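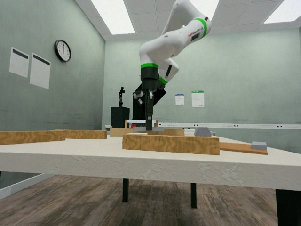

Leave the Paper on the Bus Stop

September 2025

I came to live in Lallow as an adult, with a language I had learned mostly from books. In the first weeks I was afraid of the telephone and of the bank, but I was never afraid of the bus. At the stop near my flat there was a sheet of paper behind a plastic cover, and the paper told me when the 504 would come. I could read it slowly. I could read it three times if I wanted, and it did not ask me to choose anything.

In April the company which runs our buses, Cloltance, took the paper away from most of the stops. In its place we have a small sticker with a square code and the words "Live times on your phone". I have a phone and I know how to use it. Still I think this was a wrong decision, and I would like to explain why without sounding like a person who is against everything new.

The first reason is a simple one. A live time answers the question "when is the next bus?" and a timetable answers the question "how do the buses go?" These are different questions. When I look at the phone I learn that the 483 comes in nine minutes. I do not learn that after this one there is a gap of almost two hours, or that the last one in the evening goes earlier in the school holidays. The whole day was on the paper. You looked for your own bus and without wanting it you saw all the others, and so after a few months you carried the town in your head.
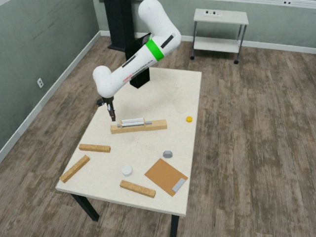 White robotic arm over a long table, computer rendering.

I notice now that I know the evening buses from before April very well, and the new ones hardly at all. I have looked them up many times. But each time I received only one small piece, and I forgot it when I sat down in my seat.

The second reason is about other people. Outside the Fondametti bakery there is a stop where many older people wait with their shopping. They used to stand in front of the timetable and discuss it. One had forgotten her glasses, another read it out for her, a third said it was wrong and the bus always came later. I learned a good part of my English there, more than I learned in the evening course, including some words about the company that I will not write here. Today people at this stop also help each other, but it is a different kind of help. Somebody has to take out a private phone and show it to a stranger, and not everybody likes to ask for this. I do not like to ask for it myself when my battery is empty.

The company says that printing costs money and that paper becomes old. Both are true. Some 1,000 sheets have to be changed each time the times change, and a man with a van has to drive to every stop with a key. I have respect for this work. But I want to say that a thing which costs money can also be worth the money, and that we forget to ask about the second part when the first part is written down so clearly.
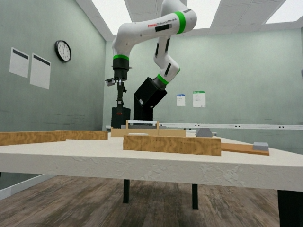

Is an old timetable not worse than no timetable?

Sometimes it is worse, and then it should be taken down on the day it stops being correct. A wrong sheet can make a person miss the last bus home. In Lallow, however, the times change twice a year, so the problem is two days of work and not the paper itself.

There is also the matter of visitors. My cousin came to see me this summer, and her phone did not work well outside her own country. She walked from the station to Nseir Street with a heavy suitcase. On the way she passed four stops, and at none of them could she find out if it made sense to wait. When she arrived at my door she asked me if the buses were on strike. I was a little ashamed for my town, in the way one is ashamed for a relative.
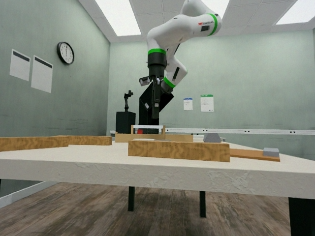 I told her that the buses run quite well, and this is what disturbs me most in the whole affair. The service is good. The drivers are polite and the 504 is nearly always on time. We have a good thing and we have made it harder to see. A stranger who stands at a pole with only a sticker on it will think that perhaps the bus comes and perhaps it does not come, and if he has a car he will take the car next time.

I do not ask for the live times to go away. On a morning with snow I am glad of them. I ask only that both should hang there, the code and the sheet, the sheet in letters large enough for a person without her glasses. If there is not enough money for every stop, then let us begin with the station, the hospital and the stop at the bakery.

For the moment I have copied the times of the 504 by hand on a card, and I keep it in my coat. Twice already a person has asked me if they may take a picture of it.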